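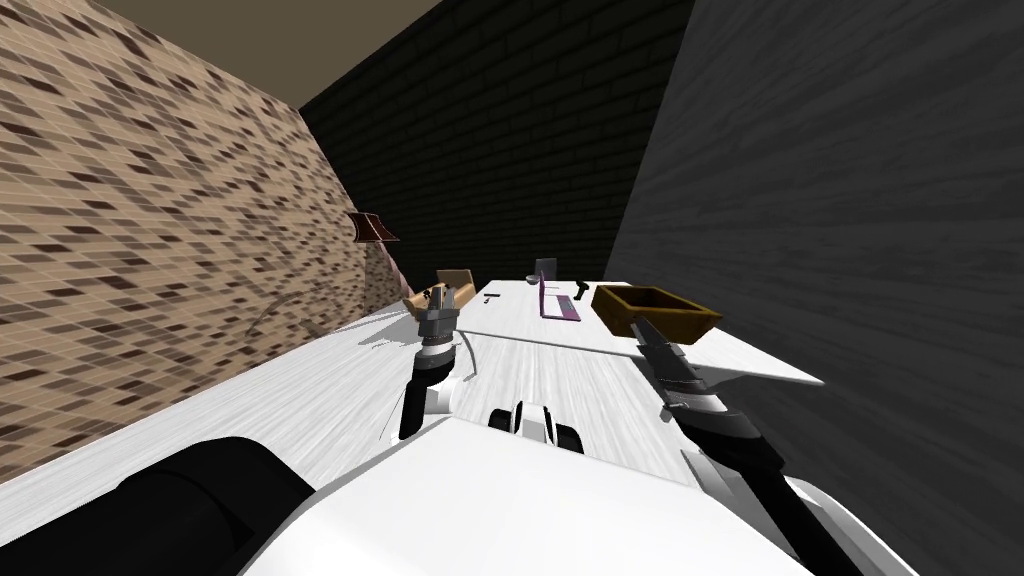
Two-arm bench task in Tellura: the left gripper holds a small block, the right an open tray.

Tellura Household Task Suite: Review
Reviewed by Katia Gatti for the Ramis equipment bulletin, 20/07/2023

Tellura is a simulation package from Zuminness, intended for teams that want to try out household and light shop-floor chores before committing money to hardware. Our reviewers were asked a narrow question: does the package give a fair answer as to whether a machine can clear a table, put away small items or tidy a room? The review covers the standard license and was carried out on a single workstation over 17 working days in June.

The suite comes with 485 prepared chores. Most concern tables and counters, and these are the strongest part of the product. Blocks, trays and small tools have believable weight, and an arm that grips off center will lose its load. In our trials of simple pick-and-place work, the supplied controller performed well with one arm. Work that needed both arms at once was noticeably slower, and the controller often waited for one hand to finish before moving the other.

Floor-level chores are a different matter. The package treats a room as more than a work surface, and a household machine will be judged on what it does about things that have fallen over.

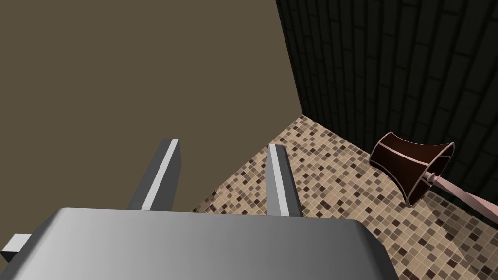 Gripper view with the fingers open; a floor lamp lies on its side on the mosaic tile.

A lamp is a hard object for a two-finger gripper. The pole is slender, the shade is wide, and the weight is seldom where the hand closes. Efe Mohammed, who ran the floor trials, recorded 1,221 attempts across all floor items and judged the results too uneven to support any purchase decision. The controller could usually find the item. Choosing where to take hold of it was the weak step, and raising a long object upright without dragging it was weaker still.

The gripper view deserves separate comment. It is clear and steady, but the housing takes up a large share of it, and an item low and to one side may show only in part. 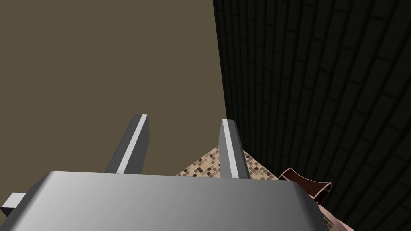
Gripper view, fingers open and empty, with a curved maroon rim at lower right.

An operator can work around this by switching to the wider view. The controller does so only when told, and we would like to see that changed. The competing Marino package switches views without prompting, although its rooms are plainer and its chore list is shorter.

Setup took less than a day. The manual is accurate but thin on error messages, and two of these had to be referred to the supplier. Surfaces and lighting are simple throughout. This had little effect on the bench trials, but buyers who intend to train vision systems should ask for a trial license first.

On the wider question, our finding is cautious. Machines of this kind can be considered now for repeated bench work with known parts. General tidying in a home remains out of reach on the evidence of these trials.

Rating: 4 out of 5 for bench work, 2 out of 5 for floor-level chores. Recommended for planning and staff training – not as the sole basis for a hardware order.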